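The Bed Is Where It All Ends Up
12/02/2017

Lihua Kong keeps a trash bin in her bedroom and thinks everyone else should too. She has spent 14 years going into other people's apartments and helping them clear out, and she says the room people skip is nearly always the one they sleep in.

"They clean the kitchen for guests," she said. "The bedroom door gets shut."

Kong runs a small home organizing business called Skindier out of her own apartment. Most of her customers are renters, and most have less than they think they do. What they have is wrappers, empty packets, tubes with a little left in the bottom, receipts, and the boxes that small things come in. She calls this flat trash. It slides under pillows and behind the headboard, and it weighs so little that a person can live with it for months.

Her method starts with the bed. She makes it first, with the sheet pulled tight, and then everything loose in the room that is smaller than a hand goes on top of it. Drawers get emptied there, and so do coat pockets and the bag hanging on the door. A bed is the biggest table most people own, Kong says, and it has to be cleared by night.

Then the bin comes in. It goes on the floor next to the bed, close enough that nobody has to walk to it. Kong prefers a round one with an open top. She has tried lids and gave them up, as customers would set things on the lid. The bag should be larger than the bin so that the edge can be folded down over the rim. A bag that only just fits will drop inside the first time something with a corner lands on it.

She doesn't sort on the first pass. A wrapper is a wrapper and goes straight in. Tubes she picks up and squeezes. Boxes get opened and looked into, even the ones that feel empty. She once found a pair of earrings in a carton that had been headed for the curb, and the customer had been looking for them since June.

Anything that takes longer than a moment to decide on stays on the sheet for the second pass. Two passes are enough for most bedrooms. Kong allows herself four, and after that the leftover items go in a drawer and she goes home.

Plain sheets are easier to work on than printed ones, and she will tell a customer so if asked. On a busy floral, a small packet can sit in plain view and be missed. She runs a flat palm over the whole bed at the end, from the pillows down.

Wrappers and packets, on the bed and in the bin. 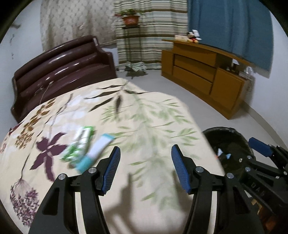
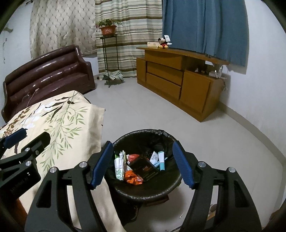

The bag gets tied and carried out before anyone sits down. Kong is strict on this point. A full bag left by the door overnight gets opened again in the morning by somebody who has had second thoughts, and half of it comes back in.

She charges by the visit and keeps a notebook of what she has seen leave. By her own tally she has done some 2,000 rooms, counting repeat customers. The notebook has a page for things people asked for back. It is a short page - a phone charger, a birthday card, a bottle of hand cream from a brand called Illero that the customer was later unable to find in stores.

Products don't interest her much. A company named Skiter sent her a set of drawer dividers last year, and she gave them to her sister. What she would like is a smaller roll of large bags, one that fits in a coat pocket. She hasn't found it yet.

Her own bedroom gets done on Sunday nights, before she changes the sheets. She says it takes her as long as one side of a record, and that the pockets are still the worst part.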